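So you want to run a robot hand demo at your open day? We did ours at Dranholm in November, and I'd do it again tomorrow (okay, maybe after a nap). Here's how I set up the pick-and-drop table.

## Laying out the table

1. Run a long strip of white paper down the table. Kids can see where the action is, and you can scribble on it.
2. Put an open box at the far end. Ours is black with a white lining, so it's easy to spot from the back row.
3. Set one soft cube on the paper, within reach of the fingers. I like the blue one with the little knob on top! 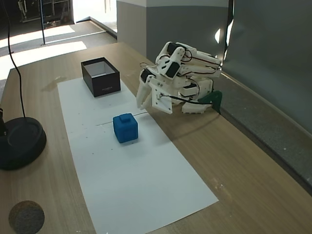 ## Running it

1. Do two dry runs before the doors open. Béla Szabó skipped his on Thursday and spent the first group's whole visit hunting for a loose plug.
2. Check that the wires have slack when the fingers curl.
3. Let a visitor move the cube a little between tries. They love trying to trick it, and a miss gets a bigger cheer than a grab.
4. Keep each group under ten minutes. We had almost 67 people through, and the line got long fast.

Bring spare paper, too. Ours was covered in pencil by lunch.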